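Moving the grasp check out of the planner

Most of September went into a bug that looked like a planning failure and was a perception failure. Writing it down before I forget the order of events.

The setup: our simulated kitchen runs the Zacharias planner at 40 Hz, with a wrist view rendered into the perception node. Until last month the planner decided for itself whether the gripper was lined up. It took the object pose, compared it with the midpoint between the fingers, and closed when the error fell under a threshold. With ground truth poses this works every time. With estimated poses it closed early on seed 1612 and a handful of others, always on pale objects over pale surfaces.

Nazma Kodikara suggested replaying the bad seeds and dumping the wrist view at the moment the close command goes out. I should have done that first. The segmentation mask was swallowing part of the background, which pulled the centroid forward, and the planner believed it.
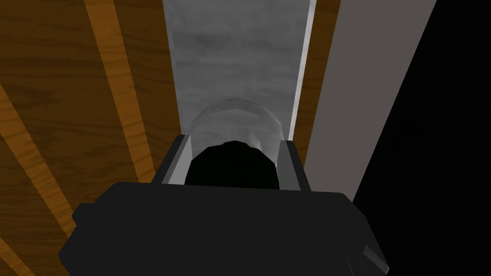
What the segmenter has to deal with

A translucent gray shape with a few flat facets, against gray and white marble texture. There is very little contrast along the upper outline, and the fingers partly hide the lower part. The wood floor is never confused with anything. I had spent two evenings tuning the depth filter, which had no bearing on this.

The change

The grasp check is now its own node. It reads the mask, the finger positions and the last 700 ms of pose estimates, and returns a score plus a reason code. The planner can ask for it but can't override it. If the mask area jumps between updates, the node returns UNSTABLE and the arm holds position until the estimate settles - crude, but easy to read in a log.

Over 400 replayed episodes the early closes went away. Cycle time got slightly worse, mostly from holds that were not needed. Elias Daher wants the hold timeout exposed as a parameter, and I have left it hardcoded until I know what a sensible range is.

Still open: the node assumes both fingers are visible in the wrist view. That is false for the wider gripper model, so the branch stays unmerged for now.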